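Jarus Data Collection – Progress Report to the Trestton Fund, Second Period

1. Where we are now

In the first report we promised 600 accepted demonstrations of two-handed desk tasks before the end of the grant. At the close of this period we have 279. This is less than our plan, which expected half of the total by June, and I want to explain the difference openly.

The first weeks went well. The operators learned the control handles quickly, and the recording software from Ionescu did not lose any session. Later we found that the clocks of the two arms were not in agreement, and the error became larger during a long session. We removed all demonstrations where it was too large for training. They are kept on the server under a separate label, but they are not included in the number above.

2. Tasks and objects

The task list has 12 entries, and eight of them are now in regular collection. The other four need two hands on one object at the same time, and we prefer to start them after the new calibration is confirmed.

We changed our rule about objects. Before, each task had its own fixed set, and the learned policy became too dependent on it. Now we work with ordinary office things, such as a red desk lamp with a jointed arm and a mesh cup with brushes and pens, and the starting position is changed between demonstrations. Operators find this more tiring – every attempt begins a little differently – so we made the sessions shorter.
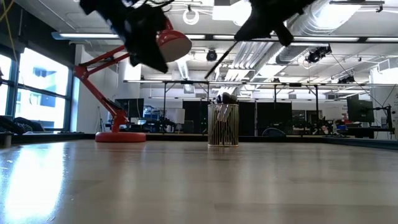
Can the remaining demonstrations be collected without extra money?

We believe they can, if the present speed is kept and the clock problem does not return. The operator hours in the budget are enough for the full 600, but there is only a small reserve for repeated work.

3. Quality checking

Every demonstration is watched by a second person before it is accepted. The checker marks the start, the end and any moment where the operator hesitated for a long time. We do not delete attempts in which the operator made a mistake and corrected it, as the Faden team asked us to keep them for their training experiments. Attempts that were stopped early are stored separately.

4. Next period

We will finish the calibration first, then open the four remaining tasks one after another. The written guide for operators is also late. A draft exists, but the part about labeling is not complete. We ask the Fund to accept the guide together with the next report.

No change to the budget lines is requested at this time.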